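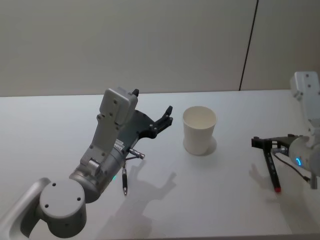 Who decides how a newsreader says a name?

At most small stations the newsreader decides, usually in the corridor and usually on the way to the microphone. Large broadcasters employ people to look these things up. Everyone else has a telephone, a search engine and the courage of youth.

Aníbal Nogueira has read the news on Stullard Radio long enough to have mispronounced three governments and a hurricane. He keeps a box of index cards on the desk beside the studio door, 500 of them when he last replaced the box, each with a name in capitals and underneath it the same name broken into lumps, as if for a child or a presenter. The stressed lump is underlined. The really dangerous ones are underlined in red.

"The cards were meant to be temporary," he says. They were meant to be temporary when the station was still above the carpet shop.

I went to see him in April, arriving in Flillelton in time for the four o'clock bulletin, and found him standing up with his coat on, saying "Kratochvíl" to a filing cabinet. The name belonged to a cellist who was playing at the town hall that evening. The long vowel at the end was giving him trouble. He had been told to lean on the front of the word and stretch the back of it, which English mouths dislike doing in the same breath, and he had 2 minutes. On air it went past beautifully. What came out wrong was "town hall", which he pronounced as though it were somewhere in Norway.

This is a known hazard. A reader who spots a difficult word coming will spend the whole paragraph getting ready for it, like a horse approaching a fence, and go flat on the grass just after. Nogueira's remedy is to put a pencil tick above the word that follows the hard one. He learned it from a reader who had learned it in hospital radio, where the hard words were all drugs.

There is also the question of how right one ought to be. A newsreader who says Paris the French way will get letters, and deserve them. A newsreader who flattens the name of a visiting minister into something from the Home Counties will get letters too, in better handwriting. Somewhere between the two lies what the trade calls an anglicised form, meaning a version that the owner of the name would recognise across a crowded room and the listener could spell well enough to complain about. Nobody has drawn the line. It moves, generally just after you have recorded something.

Nogueira has a personal interest here. His own first name carries an accent on the second syllable, and in his early months a colleague introduced him each morning with the stress on the first, so that half the county believed the breakfast news was read by a man with elephants. He let it go for a year. Then he made a card for himself and left it on the colleague's chair.

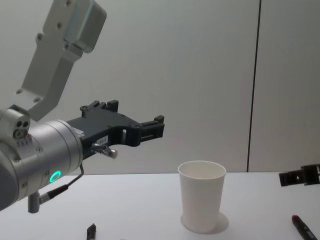 A robot arm over a white tabletop, its green indicator light on.

Places are worse than people. People can be telephoned. A village cannot, and if you do get through to somebody in it they will tell you how their side of the river says it. Flillelton itself is pronounced "Flilton" by those born there, "Flillelton" by those who bought there, and "Fleeton" by a family at the top of the hill who have never explained themselves. The station's policy is Flilton before nine in the morning, when the farmers are listening, and the full version afterwards. I assumed this was a joke until I was shown the memo.

Software was supposed to have settled all this. Stullard has been trying a package called Kavum, which reads a script aloud in a calm contralto so that the newsreader can copy it. It is very good on capital cities. It takes a confident run at anything else. For a week it had the entire newsroom putting the emphasis on the last syllable of "Worcestershire", a word most of them had been saying without incident since primary school. Nogueira is polite about it. He has given it its own section in the card box, behind a divider marked "Opinions".

His preferred method remains the telephone. He rings the switchboard of wherever the person works, out of hours if possible, and listens to the recorded message. If a human answers he asks to be put through, thanks them and hangs up. He reckons to have done this almost 200 times and has been rung back once, by an embassy.

At ten to five he was at it again, with the receiver under his chin and a fresh card in front of him. The council had appointed a new director of drains. The surname was Smyth.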